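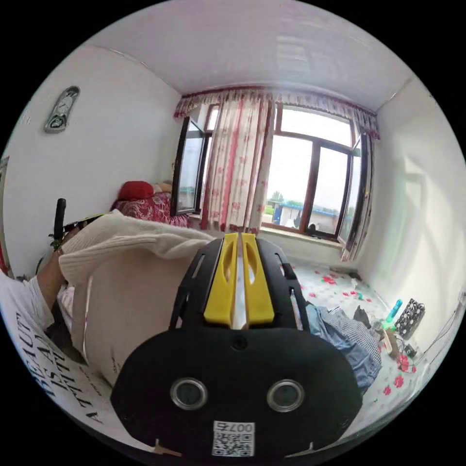 À quel moment un pull en maille passe-t-il au lavage ?

Le plus souvent quand il a changé d'odeur ou reçu une tache visible, et bien plus rarement au terme d'un nombre fixe de ports.

4. Résultats : l'entretien des mailles à domicile

4.1. Le déclenchement du lavage

Les carnets tenus par les 54 foyers de Trurnden contiennent autour de 3 000 lignes, toutes pièces confondues. Les mailles (pulls, gilets, cols roulés, à l'exclusion des chaussettes et des bonnets) en occupent 800. Nous n'avons retenu dans cette section que les lignes où le motif du lavage était renseigné en clair. Les lignes portant la seule mention « sale » ont été traitées à part, le terme recouvrant chez les enquêtés des situations trop différentes.

L'odeur vient en tête des motifs déclarés, devant la tache. La fin de saison arrive ensuite, avec un pic net en mai, lorsque les pulls épais quittent la penderie pour une caisse ou une housse. Le calendrier joue donc un rôle, mais il intervient une fois dans l'année et porte sur un petit nombre de pièces à la fois. Entre ces deux moments, le pull est porté, posé, repris. Il circule entre le dossier de la chaise, le pied du lit et le crochet derrière la porte, dans cet état intermédiaire que Lakatos et Jakab (à paraître) nomment le « déjà porté ».

Les enquêtés parlent volontiers de ce déjà porté, et presque toujours avec gêne. Plusieurs ont demandé si leurs réponses étaient normales. Une participante de la vallée de Vinis, venue s'installer à Trurnden après son mariage, tient deux piles sur la même étagère et affirme que son mari ne les a jamais distinguées. Un autre participant range le déjà porté à l'envers, coutures apparentes, ce qui lui évite d'avoir à s'en souvenir. Ces arrangements ne figurent dans aucun des guides d'entretien que nous avons dépouillés, où le vêtement est soit propre, soit à laver.

4.2. Laver à la main, laver en machine

La consigne du lavage à la main est connue de presque tous les foyers. Elle est suivie de façon irrégulière. Le programme « laine » de la machine sert de compromis, y compris pour des pièces dont l'étiquette l'exclut. Lors des entretiens, la justification la plus fréquente tient à l'essorage : une maille lavée dans le lavabo reste lourde, goutte longtemps et occupe la salle de bains jusqu'au lendemain. Le lavage lui-même est rarement jugé pénible.

La composition de la fibre pèse moins que nous ne l'attendions. Les pulls en acrylique duveteux reçoivent souvent les mêmes égards que la laine, parce qu'ils en ont l'aspect, tandis que des laines fines et lisses partent avec le coton. Bodnár avait observé la même chose à propos des plaids et des couvertures. Le toucher sert d'indice, l'étiquette de recours en cas de doute – et encore, lorsqu'elle n'a pas été coupée. Dans 2 foyers, les étiquettes coupées sont conservées dans une boîte, sans que l'on sache plus à quel vêtement elles correspondent.

4.3. Séchage et mise en forme

La mise à plat est la règle la mieux respectée de tout le corpus. Elle demande pourtant de la place, et les surfaces mobilisées varient selon le logement : table de la cuisine, étendoir ouvert au maximum, planche posée sur la baignoire, lit. Le lit présente l'avantage d'être à bonne hauteur et assez large pour que les manches soient écartées du corps du vêtement. Il sert aussi à la remise en forme avant le pliage, qui consiste à aligner les poignets et à redresser les côtes (figure 1).

Figure 1. Pull crème en maille duveteuse étendu à plat sur un lit.
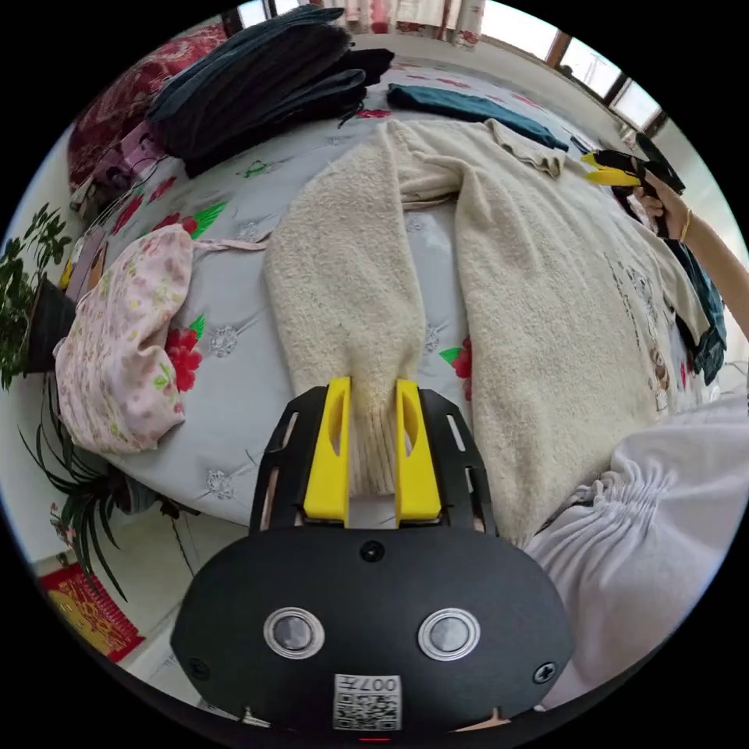
Les poignets sont la partie la plus surveillée. Lorsqu'ils se relâchent, le vêtement est déclassé : il passe des sorties à la maison, puis de la maison au jardin. Les côtes du bas, exposées elles aussi, suscitent moins de remarques, sans doute parce qu'elles se voient moins sur soi. Les enquêtés décrivent un geste assez constant, qui consiste à resserrer les côtes entre les doigts dans le sens de la largeur tant que la maille est humide. Asadi y voit un savoir transmis par imitation, généralement entre générations d'un même foyer. Nos entretiens vont plutôt dans son sens, à ceci près que plusieurs jeunes adultes disent l'avoir appris seuls, après avoir déformé un premier pull sur un cintre.

Le cintre divise. Les partisans de la penderie invoquent la visibilité : un pull suspendu se trouve, un pull empilé s'oublie. Les autres citent les pointes qui se forment aux épaules. Une solution mixte, le pull plié en deux sur la barre du cintre, apparaît dans les foyers qui disposent de peu d'étagères. Elle laisse une marque horizontale sur les mailles épaisses, jugée acceptable par ceux qui la pratiquent.

4.4. Bouloches et accrocs

Le boulochage est signalé sous les bras, sur les flancs et à l'intérieur des avant-bras, là où la maille frotte. Il motive peu de lavages et beaucoup d'abandons. Le rasoir à bouloches est présent dans une partie des foyers, mais son usage retombe vite après l'achat ; les peignes de marque Vulum, vendus sur le marché de Trurnden, connaissent le même sort. Les accrocs sont mieux traités. Un fil tiré est repoussé sur l'envers avec une aiguille ou un crochet, souvent le jour même, et la réparation est rarement notée dans le carnet. Nous ne l'avons découverte qu'en entretien, ce qui conduit à penser que les carnets sous-estiment l'entretien courant.

Rácz propose de distinguer l'entretien qui prépare le port suivant de celui qui retarde la mise au rebut. La distinction est utile pour les mailles, mais elle se brouille dans le cas des pièces à motif imprimé ou brodé. Le motif s'use à un autre rythme que le fond, et son état décide parfois seul du sort du vêtement. Un pull encore solide dont le dessin s'est effacé est donné plus facilement qu'un pull uni bouloché. Les enfants, interrogés en présence d'un parent, ont tous fait du motif le premier critère de conservation.

4.5. Limites

Les carnets ont été remplis par une seule personne dans la plupart des foyers, et cette personne est aussi celle qui lave. Les vêtements entretenus par les adolescents échappent en grande partie au relevé. Les pièces confiées au pressing ont été exclues dès le départ, de même que les tricots faits main, pour lesquels les consignes d'entretien proviennent de celle ou celui qui a tricoté et font l'objet de la section 5.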